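Teaching by Hand: A Rental Kit for Kitchen Robots
A month with the Prernow handheld gripper kit

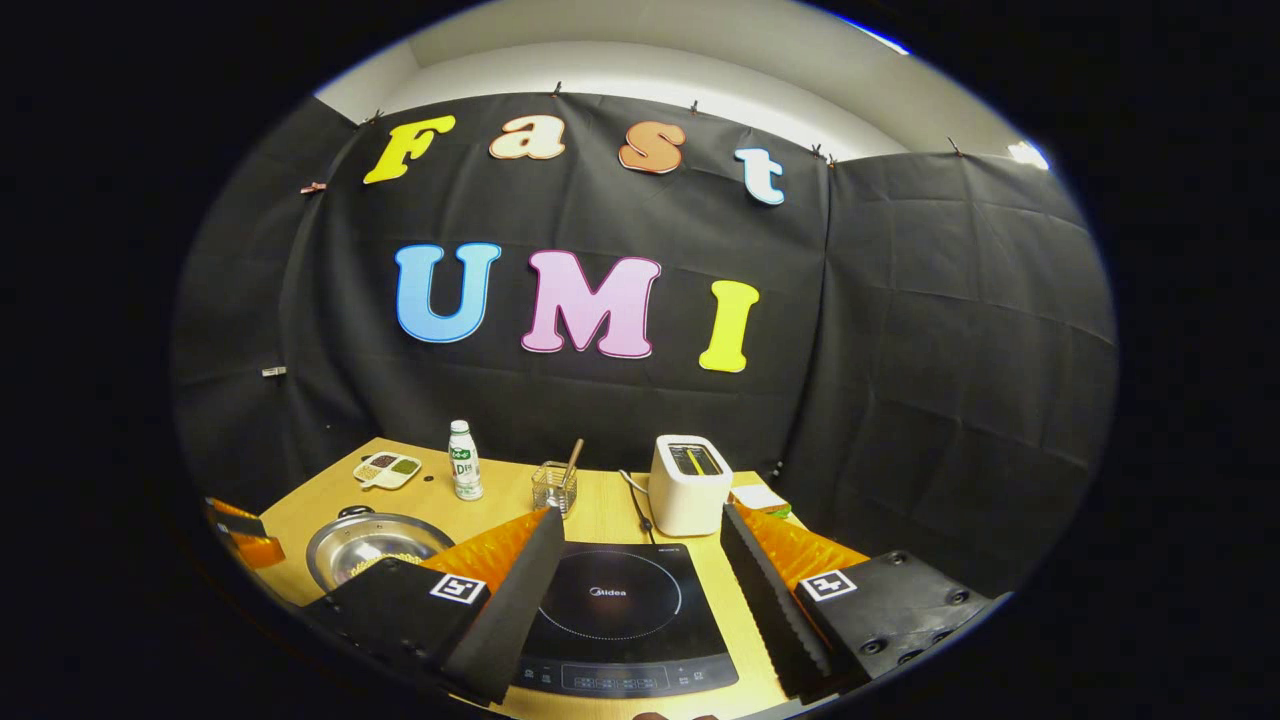
The Prernow kit comes from Wametti, a small firm that until recently sold only to university labs. It now rents the same equipment by the month to anyone who wants to teach a robot arm a household job. You hold the gripper, you do the job yourself, and the camera on the tool records what the fingers do. Later the recordings are used to train the arm.

We kept a kit through November and used it for cooking tasks, mostly moving food and dishes near an induction cooktop. Kitchens are a hard test. Steel pots shine, clear cups confuse software, and power cords end up where you don't want them.

The rental is 312 dollars a month for one gripper, a charger, a case and an account on Romach, the company's upload service. Buying the kit outright costs 2573 dollars. Soft finger pads wear down and are sold separately.

Setup took us an afternoon. The square markers on the fingers let the software work out how far the grip is open, and they have to stay clean. We got sauce on one early on and lost a batch of recordings before Romach flagged it. The warning shows up only after the upload is finished – a check on the tool itself would have saved us an evening.

The wide lens takes in most of a tabletop, so you don't need a second camera overhead. It also takes in whatever is behind the table. The manual suggests plain fabric for a backdrop, and dark cloth worked fine for us.

By the end of the month we had 741 usable recordings. Picking up a pot by its handle went well from the start. Small, light things were harder, and the trigger is stiff enough that our hands got tired after nearly 70 tries in a sitting.

The closest rival is the Pylypenko set, which has a lighter grip but needs a laptop beside you the whole time. Prernow stores everything on the tool, and we preferred that at a crowded counter.

Support answered by email, usually the next morning. Rentals have a two-month minimum for new customers, and return shipping is included. The case has room for one spare set of pads.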